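Teaching a Robot to Take Apart Old PCs with the Flasta Strip-Down Kit
Posted in December by the Brirkia workshop blog
394 shares | 70 comments

I've been putting the Flasta kit through its paces for a few weeks now, and enough of you have asked how I set it up that I figured I'd write the whole thing down. The short version - it's a parts fixture plus a set of ready-made routines for pulling components out of desktop towers, and it works with an arm you already own. The kit was $2000 when I ordered, arm and gripper not included.

Step 1: Get the tower down flat

Take the side panel off by hand and lay the case on its side with the open part facing up. Clamp it if you can. I skipped the clamps my first night and spent a whole evening chasing a case that had crept a tiny bit to the right (don't be me!).

Step 2: Place the fixture and teach the slots
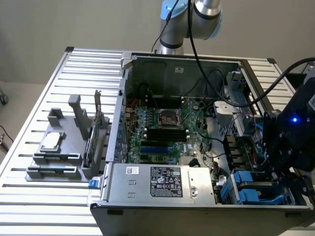

The fixture is the part I like best, and where you put it matters more than the manual lets on. I tried it on both sides of the case and ended up keeping it on the left, close to the case wall, so the trips are short. Expansion cards go upright in the slots - there's a green one parked in mine - and small square bits get their own pocket. Teach each slot with the gripper closed on a real part. I tried doing it with an empty gripper and every single drop was a little too high.

Also, look at your loose cables before you run anything. Old towers are full of them, and a black cable looped over the board is very easy for a gripper finger to snag. I tuck mine back as far as they'll go and then do one dry pass at the slowest speed.

Step 3: Run the drive routine

Load the drive routine from the Flasta menu and set your lift height. Mine is 154 mm, enough to get a 3.5-inch drive well clear of the case with its mounting frame still on. Start slow, keep a hand near the stop button, and only speed up once you've had a few clean lifts in a row.

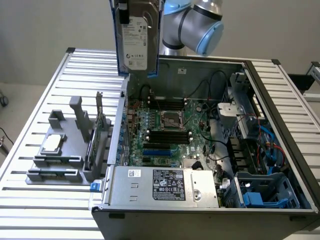
Hard drive up in the air, gripped at the upper left corner of its mounting frame.

If the drive tilts when you lift it, go back and re-teach the grip point before you mess with the force setting. I did it the other way around and wasted a Saturday.

So is it worth buying?

For a repair shop or a school lab with a pile of matching towers, I'd say yes. If every PC you get is different, you'll be re-teaching all the time, and the Bestska add-on with the extra case profiles costs more than I want to spend. My other gripe is the software, which forgets my speed setting every time I restart it. Support says a fix is coming - I'll update this page when I get it.

Contact Brirkia | © Brirkia | Back to top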